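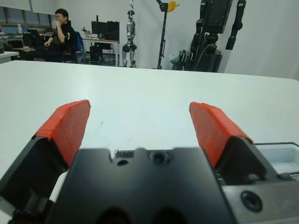

埃斯基尔·林德奎斯特(Eskil Lindqvist)在来信中问道,第一次采访主持人,提纲究竟应当写到多细,是否需要把每一个问题逐字写出;他按逐字稿去问,对方每次答不到两句便停住,预定的访谈时间只用去一半。

编辑部收到的同类来信不少,现将Clemetti栏目组内部使用的人物访谈流程整理如下,供首次承担文艺、广播电视类人物专访的撰稿人参考。本流程适用于面对面访谈及视频访谈,成稿形式为问答体。书面问答另有规定,不在本文范围之内。

一、确定选题与访谈对象

提出访谈申请前,撰稿人应以一句话写明本次访谈要解决的问题。“谈谈他的成就”不能作为选题;“他为何在十年后重新回到直播节目”可以作为选题。申请中须列明访谈对象目前正在进行的工作、最近一次接受采访的媒体,以及本栏目与该次采访的区别。

访谈对象为主持人、播音员或活动司仪的,应当注意其职业特点。此类人士熟悉提问的技巧,也熟悉回避的技巧,往往备有一套在多个场合使用过的回答。撰稿人如果不了解这些回答,便很难在现场判断哪些内容是新的。

二、资料准备

1. 收听或收看访谈对象最近的三期完整节目,不得以剪辑片段代替。

2. 查阅其以往接受的采访,将重复出现的故事单独列表。列入该表的内容,访谈时不再作为主问题提出,只在需要核实细节时使用。

3. 核对姓名的正式写法、现任职务、节目名称及开播时间。外文姓名首次出现时,中文译名后应附原文。

4. 向经纪人或联络人索取简历时,应说明简历仅供参考,稿件中的事实以撰稿人核实的结果为准。

资料准备完成后,填写一页纸的背景摘要,交责任编辑。摘要不超过400字,超出部分编辑不予审阅。

三、拟定提纲

提纲以主题分段,每段列一个主问题和两至三个追问方向。主问题可以写成完整句子,追问方向只写关键词。将追问逐字写出,容易使撰稿人在现场急于念完下一句,听不到对方刚刚说出的线索。林德奎斯特先生所遇到的情形,多半与此有关。

主问题应当避免以“是不是”“有没有”开头。例如:

不宜:您是不是一直想做广播?
可用:您第一次独自坐在播音间里是什么时候,那天播了什么?

不宜:海外的观众和国内的观众有没有区别?
可用:同一段开场白,您在Illville讲和在家乡讲,会改动哪几处?

提纲的顺序按由近及远排列,先谈手头的工作,再谈经历,最后谈较为敏感的话题。不建议以童年或求学经历开场,这部分内容访谈对象已讲述多次,容易使谈话从一开始就进入固定的节奏。

提纲可以应要求提前发送给对方,但只发送主题,不发送问题全文。对方要求删除某一主题的,撰稿人应报责任编辑决定,不得自行答应。

四、场地与录音

访谈时长以40分钟为宜,预约时应多留一刻钟。访谈地点由双方商定,优先选择封闭的会议室或休息室。餐厅、酒店大堂及演出后台噪声较大,只在没有其他选择时使用。

录音须使用两台独立设备,其中一台可以是手机。开始前应完成以下步骤:

关闭手机的来电与消息提示;
录制半分钟试音并当场回放;
口头告知对方录音已经开始,并将对方表示同意的内容录入;
在笔记本上记下开始时间。

视频访谈同样须使用两种方式录音,不得只依赖会议软件自带的录制功能。

五、现场提问

开始提问前,撰稿人应向对方说明稿件的刊发栏目、大致篇幅以及是否会有摄影。上述内容即使已在邮件中写明,仍须当面重复一次。

对方回答后,不必立即接话。停顿三四秒,许多人会自行补充,补充的部分常常比原先的回答具体。对方提到人名、地名、节目名时,应随手记下,待其说完后请其确认写法,不宜中途打断。

遇到笼统的回答,应请对方举出一次具体的经历。可以使用的说法包括:“能否讲一次这样的情况?”“当时现场还有谁?”“您后来是怎样跟他们说的?”

对方声明某段内容不供发表的,撰稿人应当场明确该声明从哪一句开始、到哪一句结束,并在笔记中标记。访谈结束之后才提出的不发表要求,由责任编辑与对方协商处理。

最后一个问题固定为:“有哪件事您原以为我会问,而我没有问?”此问题不写入提纲,但每次都应提出。

六、整理与成稿

录音应在访谈次日之前完成转写。使用软件转写的,撰稿人必须对照录音逐句校对,尤其是专有名词与数字。

问答体稿件允许删去口头语、重复语句和与主题无关的寒暄,也允许调整问答的先后顺序,但不得将两个不同问题的回答合并为一段,不得替对方补写未曾说过的话。撰稿人的提问可以压缩,压缩后的提问不得改变原意。

以栏目曾经刊发的Afolabi专访为例,转写稿长达2,178行,刊出时仅保留477行。删去的主要是寒暄、重复讲述的旧事和两段无法核实的节目往事。

稿件开头的导语控制在三句以内,写明访谈对象的身份、访谈的缘由和地点。导语中不使用“著名”“知名”“家喻户晓”等词语。首次提问与首次回答均标出全称,其后可用缩写,缩写在全文中须保持一致。

七、核实与送审

完成初稿后,撰稿人应将稿中涉及的日期、奖项、职务、合作方名称逐项列出,并注明核实来源。仅有访谈对象本人陈述的,应在来源一栏写“本人陈述”,由编辑判断是否保留。

本栏目不向访谈对象提供全文审阅。对方可以要求核对其直接引语,撰稿人应将相关段落单独摘出发送,并给予最多两个工作日的答复时间。对方仅可更正事实错误,措辞上的修改由编辑部决定是否采纳。

配图由图片编辑统一安排,经Fotix图库选取的图片须保留署名。访谈对象自行提供的照片,应同时取得摄影者的书面许可。

每周五中午以前送达的稿件进入下一周的排版,逾时送达的顺延一周。

八、存档

录音原件、转写稿、背景摘要及核实清单应存入同一文件夹,以访谈对象姓名和刊发月份命名。稿件刊发后如有更正,更正说明一并存入。撰稿人个人设备上的录音副本,在编辑部确认存档完成后予以删除。

有关提纲格式的空白表格可向责任编辑索取。八月起,新表格取代原有的两页版本,旧表格不再受理。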